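4. Course Project and Data Collection

4.1 Setting

The project ran as the second half of a one-semester robotics elective at Gorkomberg Technical College. The elective has no prerequisite beyond introductory programming, and most of the students who took it had never worked with a physical robot. There were 24 students. They were split into teams at the first lab meeting and stayed in those teams until the final demonstration. One author (Nawal Ouali) taught the labs and also graded them, a limitation we return to in Section 6.

In earlier years the second half of the course was spent on a simulated arm. Students wrote a planner, tuned it against a fixed set of tasks, and submitted a log file. The work was easy to grade, but in the exit surveys many students wrote that they did not know where the numbers in the simulator came from. We wanted a project in which the students would produce the data themselves, look at it, throw some of it away, and then find out what a policy trained on it could and could not do.

4.2 Task

Each team was asked to collect demonstrations of tidying tasks using a hand-held gripper. The tasks were picked from a short list written by the instructor: move a soft item from one surface to another, place an object in an open shelf, close a lid, and return a small bottle to its cubby. Teams could propose one task of their own. The proposals were mostly variations on the list, although one team chose folding a cloth and kept to it in spite of our advice.

All teams used the same software, a set of scripts we call Nenex. It records video from the gripper together with its estimated pose and the opening of the fingers, and it marks the start and end of each demonstration when the operator presses a key. Students did not need to change Nenex, but they were given the source and about half of the teams did modify it. The most common change was a louder sound at the start of recording. Two teams added a text field for notes, which we have since made part of the standard version.

4.3 Procedure

Work was done in pairs inside each team. One student, the operator, held the gripper and carried out the task. The other, the recorder, reset the objects, watched the recording status, and wrote down anything unusual. The pair traded roles every 15 demonstrations. We set this limit after a pilot session in July, when operators who kept going for longer began to rush the last part of the motion, usually the release.

Before collecting anything that counted, each pair had to pass a calibration check. The check consists of moving the gripper slowly along a printed path and comparing the estimated pose with the known one. A pair that failed repeated it after checking the lens and the lighting. Failures were frequent in the first week. The usual cause was moving too quickly past the printed markers, so that tracking was lost and then recovered in a slightly wrong place. Students could see this in the plotted path as a small jump, and after seeing it once or twice they tended to slow down without being told.

Operators were asked to keep the object in view of the gripper for as long as possible during the approach. They were also asked to vary the starting position from one demonstration to the next. The second instruction was followed less well than the first. When we plotted the starting positions for each pair, most showed a tight cluster near the place where the operator happened to be standing comfortably.

4.4 Review of recordings

At the end of each lab the team reviewed its own recordings and gave every demonstration one of three labels: keep, discard, or unsure. The teams kept 245 demonstrations in total. An "unsure" recording went to a second team, which did not know what the first team had written in its notes.

This exchange turned out to be the part of the project that produced the most discussion. Teams disagreed mainly about two things. The first was hesitation. Some students held that a demonstration with a pause before the grasp should be discarded, and others argued that the pause was a fair part of how a careful person does the task. The second was background activity. The lab is a shared room, and several teams often worked in it at the same time, so other students and their equipment show up in many of the recordings.

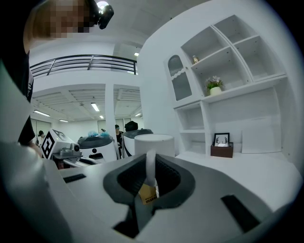

Figure 3. View from the hand-held gripper in the shared room.

We did not give a rule for either case. Each team wrote its own, applied it to the whole set, and included it in the report. Five of the written rules allowed people in the background as long as nobody reached into the work area. One team, working under the name Eltero, discarded every recording with a second person in it and ended up with a much smaller set than the others. Their policy was trained on fewer examples, and in the report they asked for a second round of collection at a quieter hour, which the schedule did not allow.

4.5 Training and demonstration

Training was done on the department server with a fixed configuration, so that differences between teams would come mostly from the data. Each team received one trained policy at the midpoint and one at the end. After the midpoint run, students were required to write a short prediction of which change in their data would help most, and to collect new demonstrations on that basis. The predictions were graded on reasoning only. A team whose prediction proved wrong lost no points.

The final demonstrations were held on 21 Dec 2019 in the same room. Each team ran its policy on the tasks it had recorded and then on one arrangement of objects set up by another team.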